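Zorndale Doofer List

README and data card, version 2

What this is

The Zorndale Doofer List is a table of the names people use at home for ordinary objects. Ask for the remote control in one house and you'll be handed it. Ask in the next house and you have to say doofer, zapper, clicker, flicker or buttons, or they'll look at you blankly. We love these words and we wanted them all in one place, spelt the way the people who use them would spell them.

The list holds 3,940 entries for 406 objects. An entry is one name, for one object, given by one household. If the same name came from several households it appears several times, and that's deliberate: you can see for yourself which words are common and which belong to a single kitchen.

Where the words come from

Households in Zorndale, Sodness and Skitwood filled in a paper booklet or the same booklet as a web form. The booklet shows no pictures. Each page describes an object by what you do with it ("the thing you pull out to find how long a shelf is") so that we don't put a word in anybody's mouth. People could write as many names as they liked, including "we just call it the thing", which we've kept, because plenty of them wrote it and it is a perfectly good name.

Skitwood came in with version 2 and has made the list so much better. Its pages on bread, bins and footwear are a joy. If you only have five minutes, sort by place and read the Skitwood words for a pair of old shoes kept by the back door.

What's in the folder

words.csv is the main table, and most people need nothing else.
objects.csv has one row per object, with the wording used in the booklet.
places.csv lists the three areas and what we mean by each.
notes.txt holds the remarks people wrote in the margins, lightly tidied. Do read it!
changes.txt says what has moved or been corrected between versions.

Columns in words.csv

entry: a running number, never reused
object: the short code that matches objects.csv
name: the word as written, capitals and all
plain: the same word in lower case with stray punctuation taken out
place: Zorndale, Sodness or Skitwood
household: a random code, so you can group the words from one home
who: everyone, adults, children or one person
age_of_word: old, recent or don't know, in the household's own opinion
joke: yes if the household marked it as a family joke

The objects

They fall into groups: kitchen, cleaning, clothes, garden, shopping, desk and drawer, tools, and a last one called odds and ends. Shopping and tools are lively in different ways. With shopping, the arguments are over what counts as a basket and what counts as a bag, and a few households have a separate word for the basket when it's full. With tools, the names tend to be sounds or actions (zipper, snapper, the pull-out). Desk and drawer is quieter, though marker pens do well, and brand names turn up there more than anywhere else.

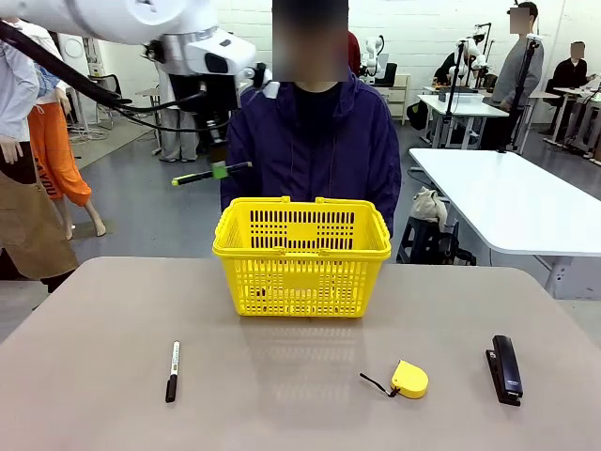 Yellow shopping basket, marker pen and tape measure.

An object made it into the booklet if most homes could be expected to own one or use one, and if we'd heard at least two names for it. That second rule let in far more than we thought it would. Even the plain old teaspoon got through.

How we cleaned it

Very gently. We split answers where someone had written several names on one line. We didn't correct spelling in the name column, so you will find doofer, doofa and doofah as separate words; the plain column doesn't merge them either. If you want them joined, there's a sound-alike column in the script folder that makes a fair job of it, written for us using a tool called Amano. It's poor on very short words, so check its work there.

We took out surnames, pet names that would point to a real family, and a small number of words that were unkind about a neighbour. Rude words have stayed in. There are a lot of them for the loo brush.

Things to be careful about

The list is not a survey of how a whole area talks. People who enjoy words were keener to fill in a booklet, and they wrote more. Large households wrote more too.

Don't treat a place as a dialect border. Families move, and the booklet asked where people live now, with no question about where they grew up. A word marked Sodness may have come from hundreds of miles away with somebody's gran.

Objects with fewer than 10 entries carry the flag "thin" in objects.csv. Enjoy them, but please don't draw a map from them.

The age_of_word column is a family's guess. We find the guesses charming and wouldn't build anything serious on them.

Good uses

Quizzes, classroom talks, poems, spelling studies, pub arguments, radio items, crosswords. One reader is stitching the kitchen words on to tea towels and we can't wait to see the colander one finished.

Using and sharing

You may copy, change and share the list for any purpose, as long as you name the Zorndale Doofer List and say which version you used. Please don't try to work out which household is which.

Sending in words

The web form stays open all year and new words go in each January. If your word for something is missing, send it, even if only two of you have ever said it. Tell us the place, the object and, if you know it, the story. Corrections are welcome too: give the entry number and what it ought to say.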